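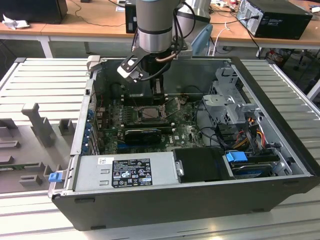 Frequently asked questions: giving your old desktop computer to Ponddale Parts Desk

Which computers do you accept?
We accept desktop towers of any brand, also when they do not start anymore. Laptops and printers we cannot take at the moment. Screens are accepted only on Saturday.

Must I remove the hard drive before I bring the computer?
You are free to do it, but it is not required. If you leave the drive inside, we erase it and send you a short confirmation by e-mail. A drive that cannot be erased goes to Hattar, where it is shredded.

How can I take the drive out by myself?
Unplug the power cord and press the power button for 5 seconds. Lay the tower on its side and take off the side panel. In many office computers the drive sits in a bay with a colored plastic handle, often blue. Disconnect the data cable and the power cable first, then release the handle and slide the drive out. Please do not pull on the wires themselves, only on the plugs.

May I open the power supply?
No, please never open it. The metal box with the warning label can hold a dangerous charge even after the cord is unplugged. We remove it as one piece.

What happens with the parts?
Memory, processors, graphics cards and drives are tested and used again in our repaired computers. Last year we gave 86 of these to families and to the evening school. Boards which fail the test go to the metal recycler.

I lost the screws and the side panel. Is it a problem?
Not at all. Put the tower in a box or a strong bag, so that the inside stays free of dust and rain.

Does it cost something?
Towers are free of charge. For a company which brings more than 2 pallets, Ronaldo Marquez will prepare an offer.

Can I buy a single part from you?
Yes, if we have it. Write the model of your computer and the part number in your message to Nestor Navarro. He answers usually in the same week. Power supplies are not sold separately.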